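件名: Re: 公民館ホールの暗幕と展示パネル用の布について
差出人: Deisy Llanos
宛先: 文化祭準備メーリングリスト

Llanosです。返信が遅くなりました。
引用の質問に順番に答えます。

> 11月の展示で使う布の件です。去年の黒い布は倉庫にありますが、
> 折りじわがかなりついています。洗ってよいものでしょうか。
> それと、ホールの暗幕は業者に出すのか、自分たちで洗うのか、
> 決まっていたら教えてください。

まず暗幕ですが、自分たちでは洗わないでください。裏に遮光の樹脂が塗ってある生地で、家庭用の洗濯機に入れると樹脂がはがれます。数年前に1枚だけ試した人がいて、白い筋が何本も入り、その幕は今も舞台袖の目立たないところに吊ってあります。

見積もりはCliltumとApazaの2社から取りました。Cliltumは取り外しと取り付けまで込み、Apazaは洗いだけで、運搬はこちら持ちです。金額の差はありますが、脚立に乗れる人の数を考えるとCliltumのほうが現実的だと思います。防炎の再処理が必要かどうかは両社とも現物を見てからという返事でした。防炎ラベルの写真を先に送ってほしいと言われています。ラベルは幕の下の隅、裏側に縫い付けてあります。

次に展示用の黒い布です。こちらは綿なので水洗いできます。ただし色落ちします。最初の1回は必ず単独で、ぬるま湯ではなく水で洗ってください。脱水は短めにして、しわが深く入る前に出します。乾燥機は使わないでください。以前、幅90センチで裁った布が乾燥機で縮み、パネルの端が見えてしまいました。

アイロンは裏から中温であてます。表からあてるとテカリが出て、照明の下でかなり目立ちます。スチームだけで済ませるならハンガーではなく竿にかけて、下の端を軽く引きながらあててください。畳んで保管すると同じことの繰り返しなので、今年からは紙管に巻いて立てておきたいです。紙管はBravitwoodに頼むと端材を分けてもらえます。長さは布の幅より少し長いものを選んでください。

> 追加で布を買い足す場合、どの生地がよいでしょうか。
> ベルベットのほうが見栄えがするという意見も出ています。

ベルベットは確かに黒が深く見えますが、ほこりと糸くずがつきやすく、展示の最中に何度も粘着ローラーをかけることになります。毛並みの向きをそろえて裁たないと、隣どうしで色が違って見えます。費用も含めて、今回は見送りたいです。

買い足すならEnumhamの厚手の綿を希望します。1メートル300円のものが在庫にあるそうで、4枚分をまとめて注文できます。薄手のほうが安いのですが、後ろから光が入ると透けます。去年の窓側の列がそうでした。

裁ち端は三つ折りにして縫ってください。ほつれ止め液だけだと洗ったときに取れます。ミシンのある方は返信で教えてください。糸は黒でかまいません。

> 吊り方は去年と同じく画びょうでよいですか。

画びょうはやめます。穴がだんだん広がるのと、床に落ちたものを踏んだ人がいるためです。上端をクリップで留める方法に変えます。間隔が広すぎると布が弓なりに下がるので、角を先に留め、それから真ん中、そのあと間を埋めていくと水平が出やすいです。文字や飾りをつける場合は、布を吊ってから位置を決めてください。床に広げた状態でつけると、吊ったときにたるみで傾きます。 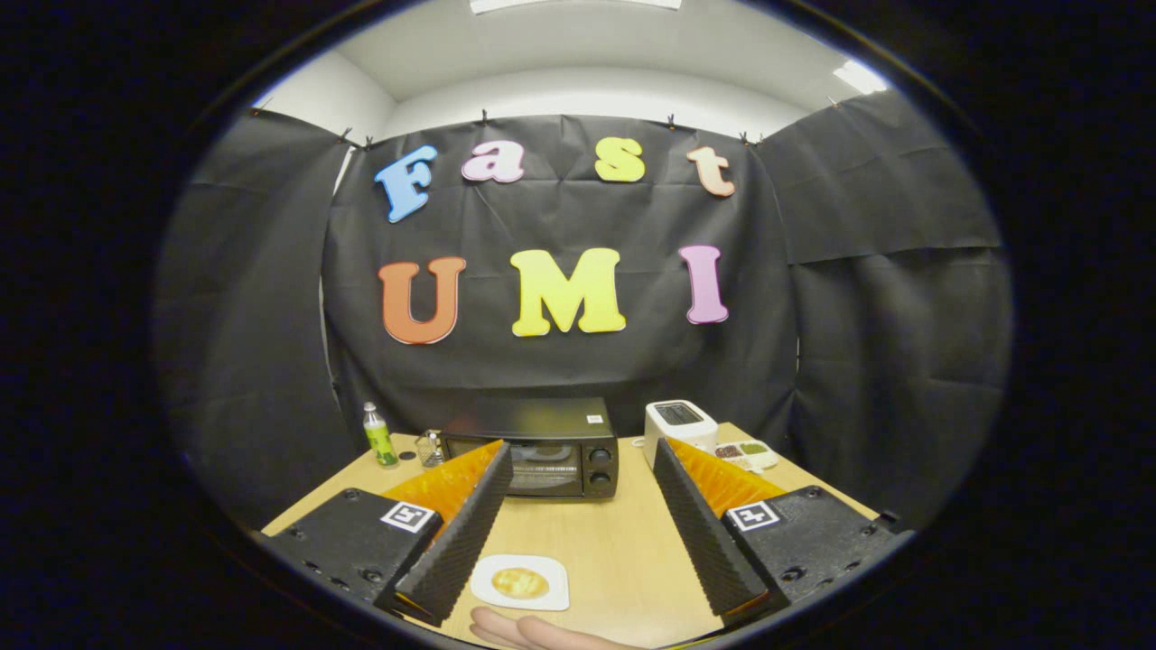
飾りの文字を布につける接着剤は、熱で溶かすタイプを使わないでください。はがすときに繊維ごと取れて、布が次の年に使えなくなります。両面テープも長く置くと糊が残ります。軽いものなら、裏に面ファスナーの硬いほうを小さく貼れば綿の布にはある程度つきます。心配なら目立たないところを糸でひと針留めてください。

当日の作業は午前11時から、ホールの鍵が開きしだい始めます。布を洗った方は乾いた状態で持ってきてください。アイロンは公民館にもありますが、台が小さいので、できれば家であててきてもらえると助かります。

暗幕のほうは、CliltumかApazaか、来月の初めまでに返事をしないと11月の展示に間に合いません。反対がなければCliltumで申し込みます。意見のある方はこのリストに返信してください。個別にメールをもらうと、ほかの方に伝わらないままになります。

引用の中にあった舞台の緞帳の件は、管理が別なので私のところではわかりません。公民館の窓口に聞いてください。

Llanos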